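## 3. Method and first results

Our project group studies small storage for shared student kitchens. The work started in May, after the residents of the Plenness building in Vernville complained that bread, fruit and tea bags were lying all over the counters. Aslak Magnusson was responsible for the interviews, and I wrote the part about baskets and trays.

We visited 12 kitchens. In each kitchen we asked the residents two questions: which things they take every day, and where they put these things when they are finished. Most of them answered that the cupboard is too far from the table. For this reason we decided to test open containers which can stay on the table the whole day.

### 3.1 Choice of container

We compared three types: a plastic box with a lid, a metal wire tray and a low woven basket. The plastic box came from Irkirex and was easy to wash, but the residents often left the lid in the sink. The wire tray was strong, but tea bags fell through it. The woven basket received the best marks in the interviews. The limit for one container was 1000 grams of food, and we weighed the contents every evening at 5.

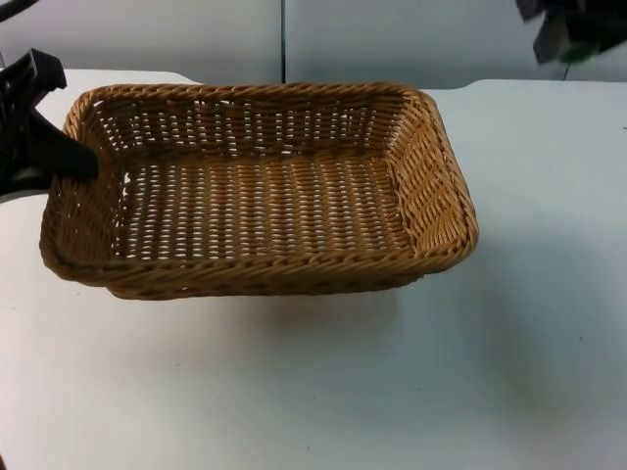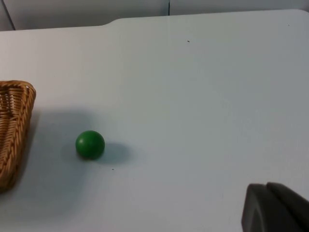

Cleaning was the weak point in our test, and I would like to discuss it more. Residents of the Rønning kitchen wrote that crumbs were the main reason why they stopped using a container. With the woven type, the bottom has small openings where the white table shows through, so fine crumbs can pass and must be wiped from the table afterward. The thick braided rim is comfortable for the hand, but flour stays in it and a soft brush is needed. We tried a paper sheet inside and it helped with the crumbs, although two residents found it ugly.

### 3.2 What is missing

We did not measure how long a basket lasts. Aslak suggested to repeat the interviews after the summer with the same questions. The price must also be compared again, as the shop has changed its list two times during our work.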